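Thread, 1/6
Spent October teaching a robot to fold laundry. My own laundry remains in a chair.

2/6
Method, for the three of you who asked: no robot in the room. You hold a gripper in each hand, each with its own camera, and fold like a very polite crab. The policy learns from what the grippers saw.
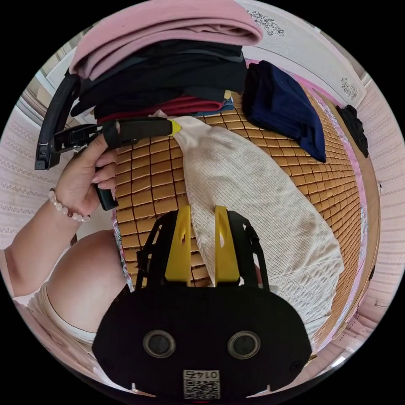

3/6
Result so far
Trained on 1000 folds, Kartha manages T-shirts 9 times out of 12. Tharun Joseph calls this promising. Tharun does not wear the shirts.

4/6
Knits are the trouble. A cardigan has sleeves, opinions and a texture that looks the same everywhere – so the policy loses track of which bit it was holding.

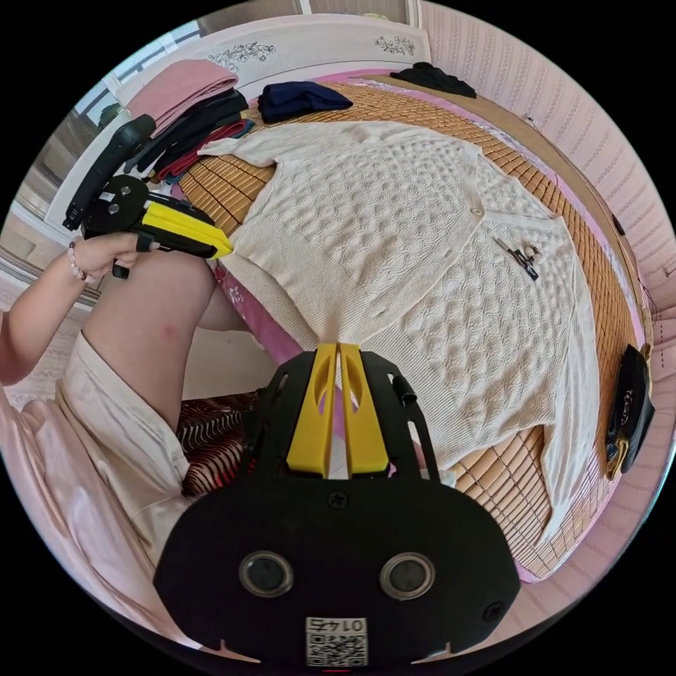 Our fix is to flatten first and fold second, as 2 separate policies. Doubles the training, halves the swearing.

5/6
Agustina Zapata wants socks next. I've stopped reading her messages after 9 p.m.

6/6
Draft goes up once Nathalie Beaulieu finishes removing my jokes.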